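Ticket: Teacher certification status dropped after nightly sync
Product: Skivport (district staff records portal)
Component: Orkeck connector, state licensure feed
Priority: High
Status: Resolved
Opened: 11 April 2023

Summary
After the nightly import, 169 teachers in the district show "No active certificate" in Skivport. The same teachers show as active in the state licensure lookup. The quarterly staffing report to the state education department cannot be submitted while these records are in error, as each class section must be linked to a certified teacher.

Environment
Skivport hosted, district tenant
Orkeck connector, scheduled run, full import
Staff records in tenant: 3,234
Feed format: fixed-width text, one row per certificate

Steps to reproduce
1. Open Staff, then Certification.
2. Filter by status "No active certificate".
3. Open any record in the list. The certificate number is present. The expiration date is blank.

Entry 1 – support
Requested the import log and the raw feed file. The log reports no failed rows. Batch size is set to 1,000. Affected records are spread across all four batches, so a dropped batch is ruled out.

Entry 2 – district
Reran the import manually. Same result, same records. Also cleared the expiration date on one test record and ran a single-record refresh. The date stayed blank. Two other fields on that record were edited to confirm that the record itself can be written to. Both saved normally.
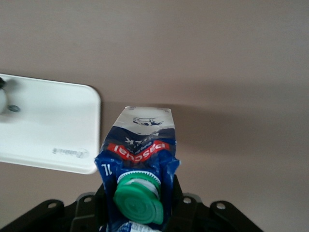

Milk carton, upside down, with gripper

Entry 3 – support
Write access confirmed. Compared 100 rows from the raw feed, half from affected teachers and half from unaffected. All affected rows carry the new certificate type code introduced by the state in November for renewed provisional licenses. The new code is three characters. The old codes are two. Orkeck reads the type as two characters and starts the date field one position early, so the date fails validation and is stored as blank. The row is still counted as imported, and the log shows no error.

Entry 4 – district
Can the dates be entered by hand for now? The reporting window is open.

Entry 5 – support
Not recommended. The next full import will overwrite manual entries with blanks. Disable the nightly schedule first if this is unavoidable.

Entry 6 – support
Updated field map applied to the tenant. Type code is now read as three characters, padded on the right for older codes. Please run a full import and check the filter again.

Entry 7 – district
Full import completed. The filter returns no records. Expiration dates match the state lookup on the records we checked. The staffing report passes validation.

Resolution
Field map corrected in Orkeck. A blank expiration date on a row with a certificate number is now logged as a warning – previously it was accepted silently.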